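How to do Flarunmont by train without buying the day pass

Every station kiosk in Hallis will try to sell you the valley day pass for 27 francs. Most day trippers don't need it. Add up your actual stops first.

Step 1. Decide if you want the summit. The cable car goes to 2146 meters and the brochure calls the view endless. In my experience it's endless cloud until late morning. Check the webcam before you pay.

Step 2. Take the regional train, not the "panorama" one. Same track, same windows as far as I can tell, and the panorama service wants a seat reservation. Sit on the left leaving Hallis.

Step 3. Get off at Ruchti. The guidebooks send you to the end of the line, where the main street is mostly watch shops. Ruchti has the old covered bridge and the trail to Femuneck, which is free.

Step 4. Walk up. The sign says 40 minutes to the Femuneck hut, at 1507 meters. I doubt whoever timed it stopped to breathe. Allow an hour, more if the path is muddy – and in October it usually is.

Step 5. Bring your own food. The hut's "mountain platter" is supermarket cheese on a nice board, and the kitchen closes without much warning. Buy something in Hallis before you board. 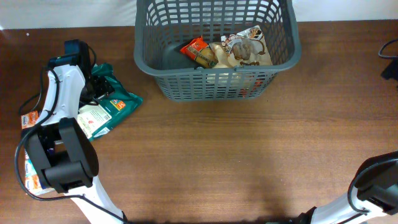
Packaged snacks in a plastic basket.

Step 6. Check the last train down before you start walking. The timetable posted at Ruchti was out of date when I was there, so use the one at Hallis. If you miss the train there is supposedly a bus. I waited for it once and ended up paying for a taxi.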